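Kirnbridge Community Boards > Health & Family > Gallbladder surgery, how long were you off your feet?

trygve_lunde
04/06/2025
Hi all, my wife is having her gallbladder out at the end of the month and I'm the one who will be running the house, heaven help us. The surgeon told her five days of rest, but her sister swears it took her two weeks before she could lift a laundry basket. What was it like for you folks? We have a dog, Brola, who pulls like a tractor, so walks are a worry too.

PaivaGran
Oh bless you both! I was in for 45 minutes and home by supper. The shoulder pain from the gas surprised me more than the cuts did – a heating pad and slow laps around the kitchen got me through. I'd say five days is about right if she has a desk job.
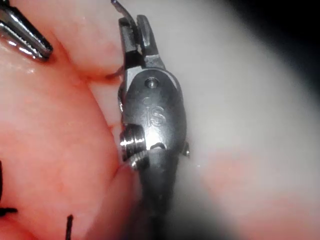
Re: Gallbladder surgery, how long were you off your feet?

halfdan_t
I have to disagree with PaivaGran, with love. Five days is fine for sitting in a chair, but I went back to the bakery after a week and was sorry by lunch. Give it 15 days before anything heavy, and let somebody else have the dog.

PaivaGran
Well, a bakery is all flour sacks, Halfdan! I did say desk job.

trygve_lunde
She teaches second grade, so somewhere in between? My brother has offered to take Brola. Did either of you have trouble with food after?

halfdan_t
Go easy on butter.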